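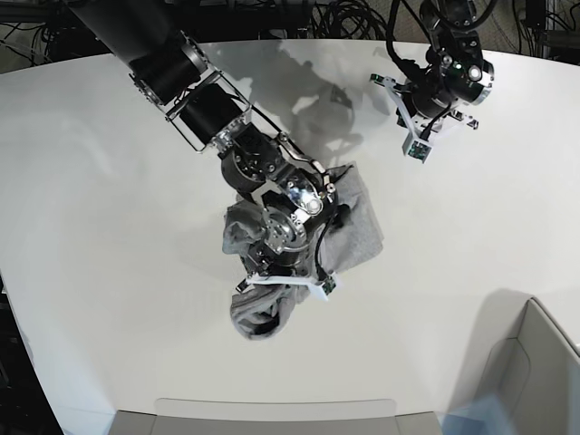

Could the care-label list say which symbols a shop in Ridport would print, one user asked after the first release, and the `region` column was added for that.

Drisuva Care Labels

A table of washing and drying instructions copied from garment labels, 300 rows in one CSV file.

Columns
- `fiber` — as printed, not corrected
- `wash_max` — degrees Celsius, blank if missing
- `dry` — line, flat or tumble
- `region` — Ridport, Navarro or Prusach

Known gaps
Wool is thin in version 2. Almost 126 rows have no `dry` value — leave them blank when you merge.

License: free to use with credit.

Filed under: Household Data, Textiles

Comments
Is flat drying the same as "dry flat in shade"?
The blanks broke my import, fixed by reading them as text.

Related
Drisuva Stain Notes
Prusach Laundry Prices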